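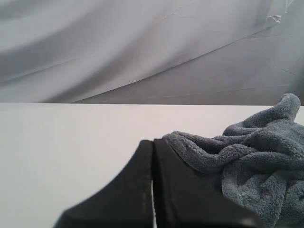 Issue 13, page 3

About Mendico

Mendico develops and tests automated handling for laundries and textile services. The company was formed from the former workshops of Backlund, and its main site remains in the same building. Our work concerns soft goods: towels, sheets and garments, which change shape each time they are picked up.

Our open day

Each March the company opens its test hall to customers, schools and neighbours. Guests are received by Raili Mäkelä, Head of Visits, and are taken through the hall in small groups. The programme begins with a short talk on safety and continues at the demonstration tables.

At the first table, the subject is the handling of a single towel. The robot works with two black fingers over a plain white surface, and a crumpled blue-grey microfibre towel is used for the exercise. A fold of the cloth lying across one finger is a common starting point for discussion, as the operator must decide whether to grip there or to look for an edge. Guests are welcome to put questions to the operator between runs.

The second part of the visit is given to Hendoter, our sorting line, and to Meltis, the software with which our staff plan and review each test. The hall can receive 200 guests in one day.

Arranging a visit

Schools and firms may also request a private demonstration outside the open day. Requests should be made in writing to the visits office, Room 652, stating the size of the group and any access needs. Children under 13 must be accompanied by an adult at all times.

Page last reviewed: 21/02/2022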